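3.2 Ornament and the reluctant discarder

Our second hypothesis concerned decoration. The household literature tends to treat a desk accessory as a thing that does a job until it stops, at which point its owner, being sensible, throws it out. We surveyed 400 office workers in Grondmont, and very few of them were sensible. Plain items were replaced when they wore out. Decorated items were moved to a drawer, then to a second drawer, and in one memorable return "to my mother's."
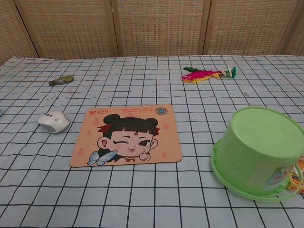
Figure 4. Mouse pad with printed cartoon character.

Attachment was scored on the Trala scale, which runs from 0 to 100 and has never, to our knowledge, produced a 100. Pads bearing a company logo did badly, even among people who worked for the company. Pads with a face did best. We suspect the expression matters: a character who winks and sticks out her tongue, as in Figure 4, is hard to put in the trash with a clear conscience, and the thumbs-up makes it worse. Samuel (personal communication) objects that owners of such pads may simply be softer people to begin with. Our data cannot rule this out, and he has been gracious enough to mention it only twice.

Price had almost no effect. Respondents in the Clirier subsample, who had been given their pads free, defended them as fiercely as those who had paid. The follow-up survey, mailed in August, asked what would persuade them to part with the item. The most common answer was left blank.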